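Chapter 7
Who Gets the Interview? Hiring Rules in Professional Sports

Chapter terms: candidate slate, pipeline, token interview, network hiring, compliance report

In May, the owners of the Bullside basketball club announced that they had adopted a new rule for filling head coaching and front office jobs. At least two people from underrepresented groups would be interviewed for every opening. The club's statement used the word "commitment" five times and gave no penalty for breaking the rule. Sports writers praised it anyway. Two seasons later the club had filled four senior jobs, and all four went to men who had worked with the general manager before.

Was the rule broken? According to the club's own report, it was followed every time. This chapter is concerned with that gap. A league or a team can count interviews, print the count, and leave the list of people who hold power much as it was. Students who come to this subject expecting a story of steady progress should read the numbers before they decide.

Take the Stukurard League, which has required a mixed candidate slate for 36 months. During that time its clubs held 2,218 interviews for coaching, scouting and office positions, and its yearly report puts that figure on the cover. You have to go to the back pages to learn that 1,840 of those interviews were for jobs below the rank of assistant coach. The report doesn't say how many of the people interviewed were hired, or how long they stayed. When a league collects a number and prints it large, ask which number it also had and printed small.

Supporters of slate rules make a fair case. Hiring in sports has long run on phone calls between friends, and a rule that slows those calls down may let a new name in. A first interview, even a poor one, can lead to a second one elsewhere. There is some evidence for this, and we will look at it in Section 7.3. Most of it comes from surveys paid for by the leagues themselves, and the people who left the business were seldom asked.

Critics point to the token interview, held after the choice has been made. It is hard to prove. A candidate who complains may not be called again, and an owner can always say that the winner was "the better fit." We will spend some time on that phrase, which does a great deal of work in this industry for something so vague.
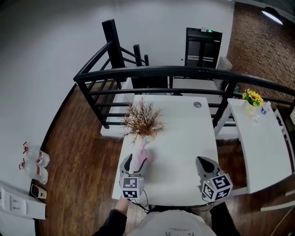
Pipeline programs raise a different problem. The Sarantis Fellowship places young coaches with clubs for one season, and almost 63 percent of its fellows say they would recommend it. Satisfaction is easy to win and tells us little about jobs. A dried plant in a pink vase dresses up a white table, and you can leave it there for years without adding water; a fellowship with no post at the end of it asks about as much of the club that hosts it. Before you credit a program, find out what it costs the club, who signs the contract, and whether any fellow has been kept on past the first season.

The consulting firm Prastik, which audits several clubs, now scores them on retention and pay as well as interviews. Whether its scores can be trusted – the clubs are also its clients – is taken up in Section 7.5.

Before you read on

Choose a team you follow. Using only what it has published, try to learn who made its last three senior hires, how many people were interviewed, and where the person chosen had worked before. Keep a note of each point on which the team is silent, and bring it to the discussion of compliance reports in Section 7.2.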